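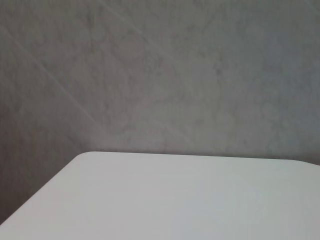
De : Sieglinde Görtz
À : liste Vundilel (tables, murs et ce qu'on pose devant)
Objet : Re: Re: coupe à fruits sur plateau blanc, au secours

Bonsoir à tous,

Je reprends le fil où Dirk l'a laissé en juin, c'est-à-dire au milieu d'une phrase désagréable sur les compotiers violets.

Dirk Voß a écrit :
> Un plateau blanc devant un mur gris, c'est un cabinet dentaire.
> Tu peux y poser ce que tu veux, on attendra toujours que quelqu'un
> nous demande d'ouvrir grand. Et je maintiens qu'une coupe en forme de
> fleur ne sauve rien. Les fruits sont faits pour être mangés, pas pour
> tenir compagnie à un meuble. Achète du bois.
>
> P.-S. : 680 euros pour une table à laquelle il manque un morceau au
> fond, j'espère qu'on te l'a livré à part.

Sur le morceau : il ne manque pas, il s'appelle « dégagement arrière » chez Clonico, ce qui justifie sans doute une partie du prix. C'est un creux peu profond dans le bord du fond, aux coins arrondis, censé laisser passer un câble de lampe. Je n'ai pas de lampe à cet endroit. J'ai donc un dégagement pour rien, très bien fini, et quand on pousse la table contre le mur les crayons partent par là. J'en ai repêché un hier avec une règle, à quatre pattes, en pensant à vous.

Sur le bois : non. J'ai eu du chêne pendant des années et j'ai passé ces années à m'excuser auprès de lui chaque fois que je posais un verre. Le blanc a ses défauts, mais au moins il ne fait pas la tête.

Reste la vraie question, la seule qui intéresse la liste si j'en crois les réponses : qu'est-ce qu'on met dessus pour que cela ressemble à une maison ? J'ai commencé par la méthode que tout le monde recommande ici, une coupe au milieu et un fruit tenu à distance. La coupe est la fameuse Ovo, mauve, translucide, avec un bord qui ondule comme des pétales. Je sais ce que vous pensez d'elle. Je pensais la même chose avant de la voir sur du blanc, où la couleur change selon l'épaisseur : lilas presque rose en haut, franchement violette là où les parois se superposent. La banane, je l'ai mise à gauche, debout si l'on peut dire, la courbe tournée comme elle voulait. Elle est d'un jaune à faire douter de son honnêteté, et son ombre est plus discrète qu'elle.
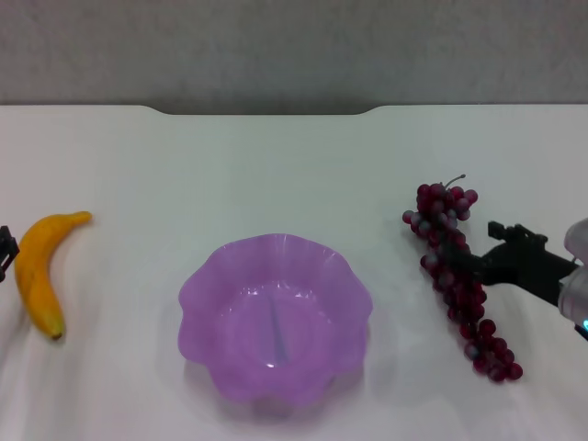

Dirk Voß me répond, hors liste et à minuit passé, qu'une coupe sans rien dedans est une promesse électorale, et que si je tenais tant au vide il fallait économiser aussi le prix du récipient. Il ajoute que la place d'une banane est dans une coupe, ou dans un enfant.

Je lui accorde le premier point. Une coupe vide au centre d'une table a quelque chose d'insistant, elle a l'air de faire la quête. Sur le second, je résiste. Avec la banane dans l'Ovo, on obtient une gondole. Les extrémités dépassent, le bord ondulé ne sert plus à rien et l'on a envie d'y asseoir un couple de Vérone. La banane dehors, c'est un parti pris, et je rappelle que je suis chez moi.

Pour remplir la chose, j'ai essayé des noix (bruit affreux chaque fois qu'on s'appuie au plateau), puis des clémentines (orange contre mauve, j'ai dû quitter la pièce). Le raisin rouge sombre a réglé l'affaire. Une grappe allongée, posée en biais, bien fournie d'un côté et plus maigre vers le bord, avec cette poudre bleutée sur la peau qui va avec le violet sans que j'aie rien fait pour le mériter. Je ne l'ai pas arrangée. Chaque fois qu'on arrange une grappe, elle se venge.

Le jaune à gauche, le rouge dans la coupe, le reste au blanc : je trouve que cela se tient. Ma belle-sœur a demandé si nous attendions quelqu'un.
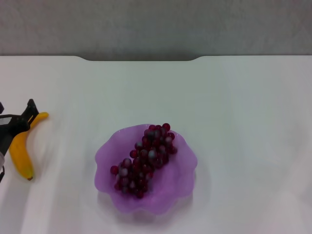
LE MUR, PUISQU'ON ME LE DEMANDE

Trois messages privés sur le mur, aucun aimable. Alors : enduit Kwan, le gris moyen, 2 couches à la lisseuse. Sur le nuancier il était uni. Chez moi il est nuageux, plus sombre par endroits, avec de fines lignes claires qui le traversent en biais. Le vendeur parle de « vibration ». J'ai fini par l'aimer le matin, quand les taches tirent sur le gris chaud. Le soir, j'allume ailleurs.

À ceux qui veulent s'y mettre : un pot couvre moins que ce qu'annonce l'étiquette. Achetez-en un de plus et gardez le ticket. Ne poncez pas entre les passes en croyant bien faire, j'ai gagné ainsi une zone qui ressemble à une carte de la Baltique.

LES MESURES

J'ai laissé 36 cm entre la coupe et le bord avant, ce qui permet de poser un coude et de lire le journal sans tremper la manche dans le raisin. Si vous avez des invités qui parlent avec les mains, passez à 50. Dirk, pour toi je mettrais la coupe dans la pièce d'à côté.

Quelqu'un sait-il si l'Ovo existe en vert ? Le site de Clonico dit « bientôt » depuis le printemps.

Sieglinde

P.-S. : je cherche toujours un bouchon pour le dégagement arrière. Le liège est trop foncé.

Accueil | Fils | Auteurs | Archives | S'abonner | Aide

Dans la même liste
- Nappe ou pas nappe (suite, et j'espère fin)
- Enduit Kwan : retouches visibles près des plinthes
- Cherche chaise qui ne grince pas
- Taches de café sur plateau blanc, vos recettes
- Re: Re: Re: le chêne, réponse à Dirk Voß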